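Wiping down a marble table – plain water or soap? 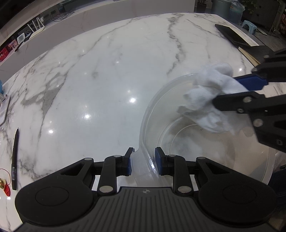
White cloth, plastic basin, marble top.

fitz_schumacher
Wednesday, November 27, 2024
So we have a marble table now and I love it!! White with grey veins, curved edge, the whole thing. My routine is a basin, a white cotton cloth and warm water with a drop of dish soap, then a dry towel. Does anybody skip the soap?

folasade_e
Ooh, that veining. I skip it on weekdays. Soap left mine dull over the summer, and it took me until July to work out why.

dvorakm
Disagree. Plain water just pushes grease around. Use soap, then rinse the cloth in a SECOND basin. One basin means you're putting the dirt back on.

folasade_e
Two basins for one table? Marcus, come on. Change the water halfway.

dvorakm
I have kids and they eat like raccoons – two basins.

siya_t
Whatever you do, no vinegar! My aunt did her whole counter with it and there are rings that won't come out. Also wring the cloth hard, you want it damp and that's all.

fitz_schumacher
No vinegar, got it. Do you all use cotton or microfiber? I like cotton because I can boil it.

alaric_obi
Cotton for washing, microfiber for drying. Been doing it that way for eight years and I still get a kick out of the shine when the sun hits it. Have you sealed it yet?

fitz_schumacher
Sealed it? Uh oh. What do I buy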